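Nirar Linen Services
Folding automation pilot - progress report to the Osine Fund
July 15, 2024

Hello again, and thanks for the patience while we got this one together. The February report was mostly about money and floor space, so I'm going to use this one for what you asked about on our last call: how the work is going, and what it's doing to the jobs of the people who fold for us.

The short version is that we're behind on speed, ahead on reliability, and in much better shape with the staff than I thought we'd be (I was nervous about that part, as you know).

Where we are with the folding

Since February the arms have made 2,674 attempts at small flat items, by which I mean napkins, washcloths and the thin polishing cloths we do for the Aasen hotels. We log every attempt, including the embarrassing ones. Napkins are going well. Washcloths are fine if they arrive more or less flat, and a real pain if they come in as a ball, which is how most of them come out of a dryer!

Picking up one layer of cloth and leaving the other behind is still the hard bit. Our folders do it by feel without thinking. The grippers have to get hold of a corner first, and finding a corner on a crumpled cloth takes a lot of the cycle. We've spent most of the spring on that one step, and I'd rather keep at it than move on to bigger pieces too early. Pillowcases were on the plan for this period and they've slipped. I'm sorry about that, but I think it was the right call.

The work is being done with Dratura, who supply the software and help us with the setup. They've been good to deal with. Spare parts have been slow, though, and we lost a good chunk of the spring waiting on one replacement finger set.

The table covering took more discussion than you'd believe. Pale cloth on a pale table was confusing the cameras, so we went to black plastic sheeting, and the napkin results got better right away. It wrinkles and it shines under the lights, so we'll be trying a matte cover next. Cheap fix either way. 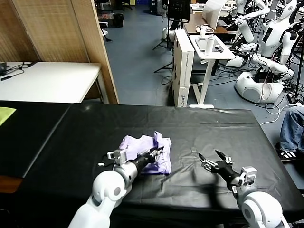 What it changes for the folders

We have 66 people on the laundry side, and folding small items has always been the job that everybody rotates through and few people like. It's hard on the wrists and shoulders and it's dull. When we first talked about the pilot, the worry in the break room was the obvious one, and I'm not going to pretend it has gone away completely. We put in writing that no folding position will be cut during the grant period, and that helped more than any of my speeches did.

Three of our folders now split their week between the laundry and the pilot. They sort out which cloths are worth trying, guide the arms through new folds, and mark each result as good, usable or no good. Their idea of "usable" was stricter than the engineers' idea, so we went with theirs. They also came up with the notion of shaking items out before they go on the table - which sounds small, but it cut the number of failed grabs noticeably.

There are downsides. Time at the pilot is quiet compared with the laundry floor, and one of the three told me she misses the company. The training was too heavy on screens and too light on hands-on practice, and we heard about it! We've rewritten it so people are working with the arms on their first morning. We also had to sort out pay, as the pilot hours were being logged at the ordinary rate for what is plainly more skilled work. That's fixed now and back-dated.

Money

We're under budget on staff time and over on parts. I'd like to move part of the unspent training line over to spares, and the request form is attached separately. Nothing else has shifted from the plan you approved.

What comes next

The next target is 300 washcloths in a row, taken straight from the dryer cart, with no one stepping in. After that we'll start on pillowcases, and I'll want two of the folders to decide what counts as a good one before we begin logging.

We also plan to run a short survey on the laundry floor, anonymous, covering sore wrists and how people feel about rotating in. I'll send you the questions first in case you want to add any.

If you'd like to visit, mornings are best, and please wear closed shoes.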